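Media release: Clandex opens its hand-guided folding sessions to small laundries

Apr 5, 2025

Hi all, Nazar Dovhaniuk here from Clandex. I usually leave these releases to someone who can spell, but I've been looking forward to this one so much that I grabbed the keyboard myself!

Starting now, any small laundry or uniform service can book a spot in our Ferkham workshop and teach an arm to fold their own stuff. You don't write any code. You take hold of the Brivex controller, squeeze when you want the fingers to squeeze, and fold the thing the way you'd fold it at home (slowly, please, for the first few goes). We record the lot, and that's what the arm learns from.

We've logged 1,794 demonstrations so far, 711 of them on knits. Knits are my favourite and also the reason I've gone grey. A tea towel behaves itself. A soft top slumps, doubles over and hides its own hem, and you have to decide where to pinch before you can do anything else.
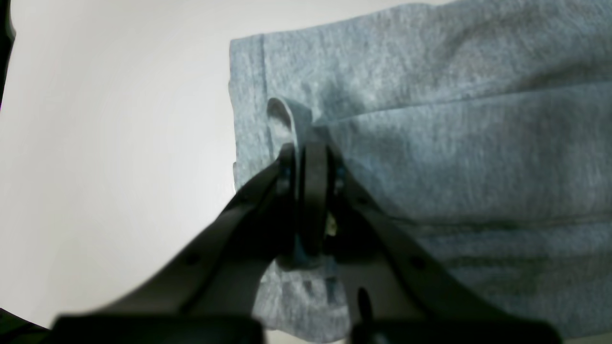
What you get in a session

Each booking runs for 2 hours and we'd like you to bring 50 garments, clean and dry, in whatever colours and sizes you normally handle. You'll have one of us beside you the whole time, and you go home with a copy of your recordings.

Bookings are through the Clandex front desk at Ferkham. Media are welcome to come and have a turn on the controller too, just let us know beforehand so I can put the kettle on.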